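Household Table Setting Study – Interim Progress Report
Paturlow Foundation, Small Grants in Home and Daily Living
Grant period: second half, first year

Status summary

Work packages 1 and 2 are complete. Work package 3 (disposable tableware on covered tables) is under way and is expected to close in December, as set out in the amended plan. Spending is within the approved lines. One change to the materials list needs the Foundation's consent and is described under Open items.

Scope

The study records how everyday tableware is set out, cleared and put away in ordinary living rooms and kitchens. The first two packages dealt with ceramic plates and steel cutlery on bare tables. Package 3 deals with paper cups on tables with a cloth. Cups were included at the Foundation's request, after reviewers of the first report noted that many households use them for guests and family parties.

Sites

Sessions were held at two sites, Skosumgate and Boateng House. Skosumgate was used for all bare-table work and then for the first part of package 3. Boateng House came into use later than planned because the lease was signed late. The lost time was made up by running longer sessions, and no session type was dropped.

Materials

Stock on hand at the start of package 3 was 800 paper cups in mixed sizes and prints. Of these, 294 have been used and written off. A cup is written off when the rim is creased, the base is no longer flat, or the printed wall shows a fold. Written-off cups are flattened and recycled at the site. Remaining stock is enough to finish the package without a further order.

Tablecloths are washed after every 30 table layouts and checked for shrinkage against the table edge. One plain cloth was withdrawn after the hem came loose. The printed cloths have held their shape and will stay in use.

Procedure

Each layout starts from a written card giving the cloth, the cups and their starting position. Starting positions are upright, nested or lying on the side. The table is then cleared, and the cups are stacked by size at the end of the session. Cups lying on the side take the longest to clear. A tapered cup rolls in an arc on a smooth surface, and the cloth slows this without stopping it. Wrinkles in the cloth have a larger effect than the weave, so the cloth is now smoothed by hand before each layout. This step was added to the card after the first week.

Printed cups and printed cloths

The original plan called for plain white cups only. Plain cups proved easy to find on any cloth and told us little about real tables, where patterns compete. Fruit prints, lettering and cartoon prints were therefore brought in alongside the floral cloths.
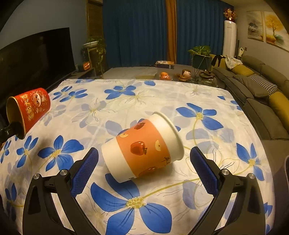
Prepared by the project office, Imitz
July 3, 2018 | Interim report, work package 3

The layout with the apple-print cup and the red cup on the blue-flowered cloth belongs to the side-lying group. The orange band stands out well from the cloth, while the cream ends of the cup are closer in tone to the white ground. For layouts of this type the card now names the band color as well as the cup size, which has cut down on sorting errors at the end of the session.

Open items

1. Consent is requested to move the unspent plain-cup budget to printed cloths. The total does not change.
2. The storage shelf at Boateng House is too shallow for full stacks. A deeper shelf has been priced and falls under general costs.
3. The layout cards need a second revision – wording only – before the final sessions.

Next period

Remaining side-lying layouts will be completed first, followed by nested cups. The final report will include the full set of layout cards and a stock statement for cups and cloths.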